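I've been mending and wearing the same coat for three winters now, and this week I finally finished the sleeve linings, so indulge me, this is a coat post. (If you came for the Ollstead market write-up, it's coming, I just have too many photos to sort through.)

## The coat

It's a Halvorsen, navy wool, double-breasted, with those big flat buttons that make a proper clack on a café table. I found it in a charity shop in Tendport on a wet Monday when I'd only gone in to get out of the rain. It was £29. I tried it on over a jumper and a cardigan and it still sat beautifully across the shoulders, and I think I said "oh!" out loud in front of the mirror. The lady on the till said it had only gone out on the rail that morning.

The lining was a disaster. Both armholes had gone, one pocket led straight into the hem (I fished out a bus ticket, a hair grip and two mint wrappers), and somebody had sewn the back vent shut with what I'm fairly sure was fishing line. The wool, though! Thick and soft with hardly any bobbling, even under the arms. You can fix a lining. You can't do much about tired wool.

## What I did to it

The first winter I did nothing except unpick the vent and sew up the pocket. I just wore it. Everywhere. With jeans, with my green wool skirt, once over pyjamas to put the bins out.

The second winter I moved the buttons. Whoever had it before me was broader, and shifting the inside row over by the width of a thumb changed the whole shape from "borrowed from an uncle" to "meant to be like that". If you only ever do one alteration in your life, move some buttons. It costs nothing, it takes an evening, and if you hate it you can put them back.

And this winter, the lining. I wanted something loud. I'd been dreaming about mustard, then I went to Pullis for thread and there on the remnant table was a piece of viscose twill in the most glorious burnt orange, long enough for the body and both sleeves if I was careful. I was careful! I had to piece one of the under-sleeves and you'd never find the join. I took the old lining out in one go and used it as a pattern, which worked a treat for the body and less well for the sleeves, where it had stretched so much that my first one came out like a wizard's. Unpicked that. Cut it down. Sewed it back in by hand with the radio on.

Sleeve linings want a bit of ease at the elbow and a little pleat at the cuff so they don't pull when you bend your arm. I knew this. I forgot it on the left one and had to do it again.

## Wearing it

I can't get over how nice it feels to put on. The old lining used to drag at my jumpers so I'd arrive everywhere with my sleeves bunched up round my elbows, and now my arms just glide in. And there's that flash of orange when I reach for a door or hang it on the back of a chair. Navy and orange is such a good pair. It makes me want to go through my whole wardrobe putting silly colours inside sensible things.

So far it's been out with:

- grey flannel trousers and my old brown brogues, for work
- a cream polo neck and the denim skirt, which looked a bit nautical and I'm fine with that
- a stripy scarf that really doesn't go, but it was freezing

I'd like to try it belted next. The back has a half belt already, so I might be overdoing things, but I've got a lovely wide tan leather one doing nothing in a drawer.

Next on the pile is a tweed waistcoat with no buttons at all. I have a tin of odd ones (74 at the last sort through, no more than four alike) and I'm very tempted to use a different one for each hole. Tell me if you've done this and whether it looked charming or like a school play. 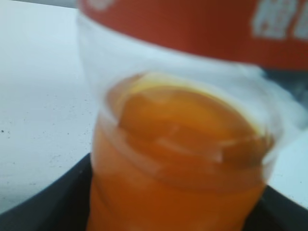
**Can you reline a wool coat without a sewing machine?**

A full lining can be sewn by hand, using backstitch for the long seams and slip stitch round the hem and facings, though it'll take you a good few evenings.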